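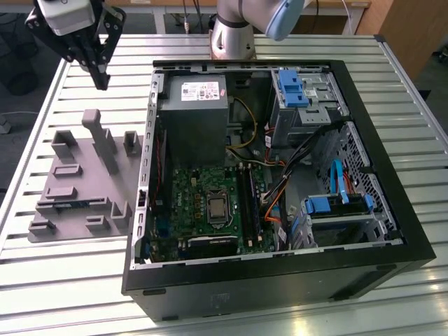

2018-05-05

So the planner rewrite is finally merged, and I can go back to sleeping like a normal person. If you read my November post you know the old Clendex code kept one big list of waypoints and just marched through them. Fine until you nudge something by 2 mm. Then it happily drives to where the part used to be, and you spend your evening at the stop button.

The new version keeps a little tree of frames instead. Everything hangs off a parent: the case off the bench, the memory slots off the case, and so on. Move the parent and the kids come along! I know, I know, this is day-one stuff, but untangling 2945 lines of my own old code was a whole adventure. 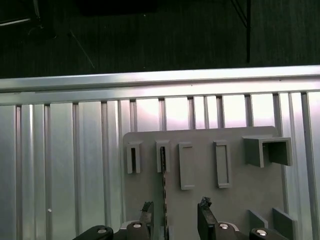
Wrist camera matching is the part I'm still fighting with. The fixture detector (I call it Candell, don't ask) looks for edges, and it wants edges that belong to one thing only. Gray holders in a row on a gray board, with a ribbed metal wall right behind them, is pretty much its worst nightmare, because all those vertical ridges look like holder sides to it. I bumped the gradient threshold up to 310 and threw out any line that runs past the board's top edge. Much happier now, but slow.

Next up is the insertion controller. Right now it's a plain position move with a force limit tacked on,
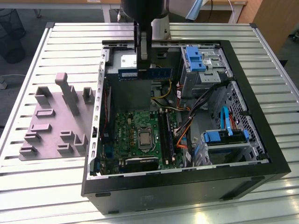 and I want a proper search in there, a small spiral with the force loop running at 1000 Hz. The Kılıçarslan branch has a half-finished one that I might steal from. Logging needs love too.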